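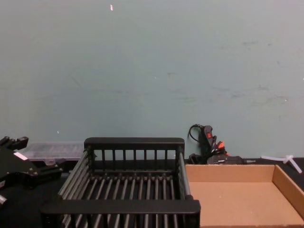 I finished a short documentary in May, 24 minutes, shot mostly by me with one friend on sound. Last week I got an email from something called the Altuvis Emerging Directors Showcase saying it had been "hand-selected" for their fall program. I never submitted it. To accept I'm supposed to pay a $100 "screening confirmation" and send a director bio written in third person. My current bio is two sentences and has about as much in it as that black basket, all slats and gaps with the wall showing through. They want festivals, broadcast credits, education. I have one local screening at the Flemham library and some paid camera work for Valtel, internal training videos mostly.

So two things. Is a fee after selection ever normal? And how do people write these bios without lying? Every one I read says the person's work "has screened internationally," and when I look up where, I can't find a program, a venue or a date. I suspect half of it is this same kind of showcase. Maybe I'm being unfair.

— Hậu Tăng

**reelpatient**

You're not being unfair. Submission fees are normal. You pay them when you enter, knowing you'll probably get a no. A fee to be shown after somebody claims they picked you is a different animal, and I wouldn't send it. There are a few honest exceptions (a collective renting a room and splitting the cost, say), but they tell you that up front and they don't call it a selection.

Before you answer the email, write back and ask for:

- the name of the venue, so you can call and check the booking
- last year's program, with film titles
- who watched your film, and from what link

The last one is the useful one. If your film is behind a password and you never gave it to them, then no one there has seen it. Check the view count on your private link too. Mine sat at zero the whole time I was being congratulated.

On the bio: leave the training videos in. "Has worked as a camera operator on corporate productions, including for Valtel" is true and it tells a programmer you can be trusted with a camera. Check your contract first — some clients don't want to be named. The library counts as well. Call it a screening at the Flemham library and don't turn it into a premiere unless you're sure you want to spend that word. Certain festivals care a lot about premiere status, and I'd read the rules for the ones you're aiming at.

Keep it under 100 words. I have never seen a film get in on its bio, whatever the workshops selling bio help will tell you.

**mkd_edits**

just pay it if you can afford it?? a laurel is a laurel, nobody checks

**Tess at Đàm**

I do intake for Đàm, a small screening series, and I do check. It takes me two minutes. When I see a row of laurels from events with no venue, I don't reject the film for it, but I stop reading the bio and stop believing the rest of the page.

I agree with most of what reelpatient wrote, except that I'd go easier on the word "corporate." Say what you shot. "Training films" is fine and more people should say it.

I'm also less sure the view count proves anything. Some hosts don't log a play until a certain point, and if your film is on more than one link you may be looking at the wrong one. Ask them what happens in the last scene. If they can answer, I'd be a little less suspicious, and I still wouldn't pay the $100.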